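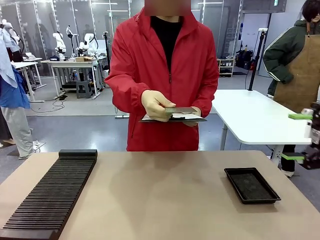 2025-01-05

First entry after the break, so mostly sourdough. I fed the Gastside starter last night (20 grams of old starter, 60 flour, 60 water) and left it on the shelf over the radiator. By breakfast it had gone up past the rubber band and slid back down, so I missed the peak again! Tomorrow I'm putting it by the window and checking before bed.

The jar from Haven is slower but smells better, kind of like plain yogurt with a bit of apple. I'd fed it nothing but rye since August and I think it got used to that. Switched it to half white today. If it sulks, it goes back on rye and I'll stop messing with it.

Baked one loaf from the Kabbaj recipe, the one with the long cold rise. Four hours on the counter, then the fridge overnight. Crust was great, really dark and blistered, but the middle was still gummy when I cut into it. I did cut it warm (I know, I know). Bottom was pale too, so next time the stone goes in a lot earlier.
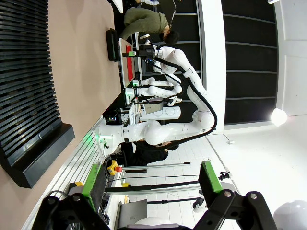

Flour notes, before I lose the receipt: the Bimik whole wheat drinks way more water than the old bag did. My usual amount gave me something like wall putty and I had to work in almost 128 grams extra with wet hands, a bit at a time, which took forever and got all over the scale. I wrote the new amount on the bag in marker.

If anyone wants some of the discard, it's in the fridge door, lid loose. Makes decent crackers with sesame and too much salt. Still to try: a seeded loaf in the small tin, same dough, shorter bake.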